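3.2 What the bowlers told us

I should admit I went into this part of the study expecting the young quicks at Zupan to moan about their workload diaries, and they hardly did! We had 1224 entries from the two academies by the end of February (701 from Zupan, the rest from Stirkus), and most were filled in on the evening they were due. The entries that were missing bunched up after away matches, when everyone was on a coach and wanted their tea.

What did surprise me was how differently the lads rated a net session and a match spell of the same length. Nets nearly always felt easier, even with more balls bowled – and I'd have guessed the opposite, having bowled in plenty of cold nets myself.
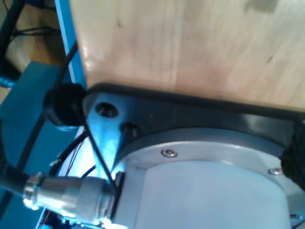
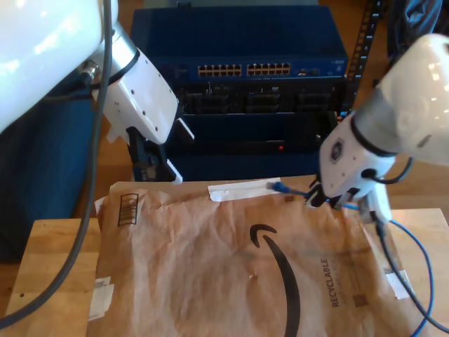
Figure 4. White robot arm hardware, two views.

The spinners are a different story, and I've kept them out of the totals. Only 74 of their entries gave a soreness score at all, so I wouldn't lean on those too hard. We come back to them in Section 5, next to the Fanon diaries.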